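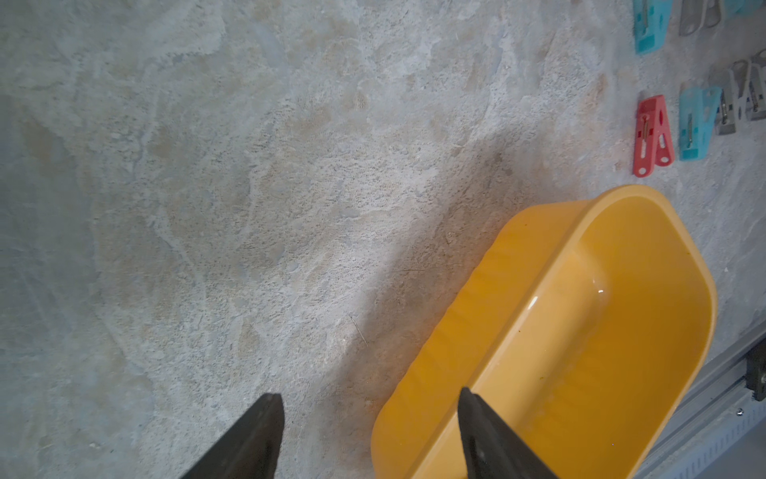 Write the rule before you switch on the arm

14 comments · Share

The woman who wrote the floor-work rules for Gwilliam does not like the word "safety". She uses it when she must, for the people who pay. With her own operators she says "order".

"If I say safety, they hear a helmet," she told me. "If I say order, they look at the floor."

We met on a Sunday in the yard behind Stutside, the building where Gwilliam keeps its small workshop. The company tests robot arms for household tasks, mostly laundry and washing up, and a good part of this work is done low, on bare concrete, with tubs and clothespins and other cheap things from the market. She asked me not to print her name. The rules belong to the team, she said, and she was only the one with the patience to type them.

There are 11 rules. They fit on one sheet of paper, and the first is about water.

"Any container on the floor is treated as full," she said. "You can look in and see it is dry, and still you treat it as full. It has its place, the place is written down, and the cables go on the other side."

I asked if this was not too strict for a plastic basin. She thought about it for some time.

"A basin is light. When it has a little water in it, the operator thinks it is nothing, and a little water is exactly what can walk under a connector. With a full basin everybody is careful already. So the rule is for the little water."

The second rule concerns small objects. Clothespins, she explained, are harder than they look. The plastic ones and the metal ones do not behave the same way between two fingers, and a metal one can turn when it is squeezed at the wrong end. Her sheet says that a new type of object is first gripped at the lowest force setting, with the arm in slow mode, and that a person writes down what happened before the force is raised.

"Before," she repeated. "Not in the evening. In the evening you remember what you wanted to happen."

This habit of writing came from her former job at Drisska, where she checked packing lines. There she learned to distrust a log that has no bad days in it. She once received a binder with 365 daily checks, all signed, all with the same pen. She sent it back.

At Gwilliam the log is a school notebook, and it is full of crossed lines and small complaints. She turned the pages for me with some pride. "Stopped, fingers touched floor." "Stopped, pin under rim." "Stopped, I was tired." The last one is permitted. Rule seven says that the operator may stop without giving a technical reason, and the supervisor may not ask for one on the same day.

How low may the fingers go? This was the point where she became most exact. The arm has a floor height set in software, and the operators must measure it again each morning, because concrete made by hand is never flat. There is a difference of a few millimeters from one end of the yard to the other -- enough to bend a fingertip, she said, or to scratch a channel in the ground.

"People set the height once, at the place where they stand. Then they move the work one meter and they are surprised."

She wants the measure taken at the four corners of the work area and also once in the middle. Before this rule they changed fingertips often. She did not want to give me a figure for it, as the notebook from that time was not kept properly.

The rules have also critics. Jolent, a partner company that uses the same type of arm, finds them too slow and has said so in writing. Their letter calculates that the morning routine takes 11 minutes and asks for a shorter version. She answered that they can have a shorter version when they have a flatter floor. Later she regretted the tone, and in October the two teams sat together and agreed that Jolent may skip the middle measurement on indoor floors of poured and leveled concrete. The water rule stayed as it was.

"I was not happy, but it was a fair discussion," she said. "A rule that cannot be discussed, people go around it. They don't tell you, they just go around."

She has collected more than 400 remarks from operators since the sheet was first used, and she reads all of them. Many say the same thing in different words: the stop button should be nearer. So it was moved nearer. Now it must be reachable from a kneeling position, which the first version had forgotten, although everybody who works with floor tasks is on their knees half of the day.

I wanted to know what she would tell a small team that starts now, with one arm and no written rules at all. She asked for a moment and went to close the yard door against the wind.

"Start with what is on the ground," she said when she came back. "Make a list, by hand. For each thing ask three questions: can it spill, can it roll, can it be pinched. Then decide where the person is kneeling. The robot you put in last."

And the shadows, she added. Outdoor work has moving shadows, and an arm which sees well at nine can see badly at noon. Her sheet asks for a short test run each time the light has clearly changed. Operators dislike this one the most, and she admits that "clearly" is a weak word for a rule. She has tried several others -- a fixed hour, a light meter, a mark on the wall. For the next version she will try the meter again, with a better one.

Shared 37 times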